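Asham Sorting Set – blocks and open box

The Asham set is supplied for sorting and put-away exercises on a plain tabletop. Blocks are rectangular and sold singly or in packs of 9 or 16. The box has no lid and is stocked in yellow only.

Ordering
Single block, blue: Lebrun ref. 3
Box, open, yellow: Lebrun ref. 16
Minimum trade order: 200 pieces, blocks and boxes combined
Dispatch: from Dukavthorpe; next restock June

Use
Set out on a flat, level surface. A white top gives the clearest contrast with both colours – dark or patterned tops are not advised. Leave a clear gap between block and box before starting.

Care
Wipe with a damp cloth. Do not use solvent cleaners. Store away from direct sunlight.

Blue block and yellow box on a white tabletop 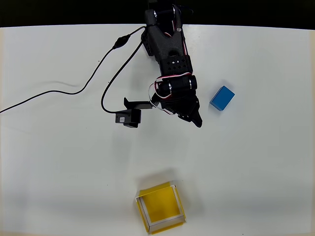 Related items from Inum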